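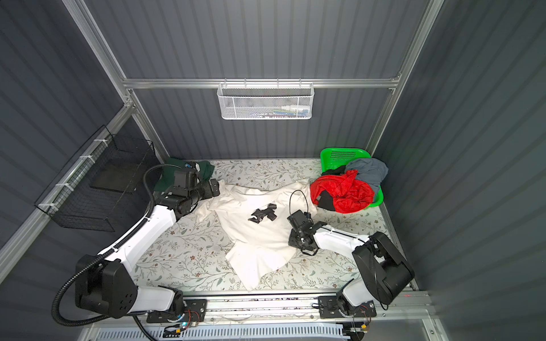
Who should pay to maintain a regional rail line once it has been built? The cost should fall mainly on the level of government that sets the timetable, with the towns along the route paying a smaller, fixed share.

This has been the position of this blog for several years, and the recent debate over the Girnham line gives cause to state it again. The line serves 11 stations and carries 3,858 passengers on an ordinary working day. Its construction was paid for with a single capital grant. Its upkeep was left to a yearly agreement between the towns, and that agreement has now lapsed twice.

Nuria Soler, writing in the January newsletter of the Girnham Transit Forum, argues that each town should pay according to the number of passengers who board there. The proposal has the merit of being simple. It would, however, place the heaviest charge on Drukum, where most passengers only change from the bus and live elsewhere. Carmela Campos made this objection at the last public session, and it has yet to receive a full reply.

A fixed share would avoid the difficulty. Under the plan drafted by Nicanor Villanueva, each town would contribute according to its population, and the region would cover the remainder, including track renewal and bridge inspection. The plan also requires that 2 years of maintenance funds be held in reserve. I consider this the most useful clause in the document, and the one most likely to be removed during negotiation.

There remains the matter of the 300 parking spaces promised at Drukum station. These should be treated as a separate item. Parking is a local benefit and may fairly be charged to local budgets.

Written comments on the draft are accepted at the Girnham town office until 5 p.m. on the last working day of the month.

3 comments | 11 shares

Recent posts
Bus Connections at Drukum: A Second Look
What a Bridge Inspection Report Should Contain
Reading the Regional Capital Budget
Fare Zones and the Outer Towns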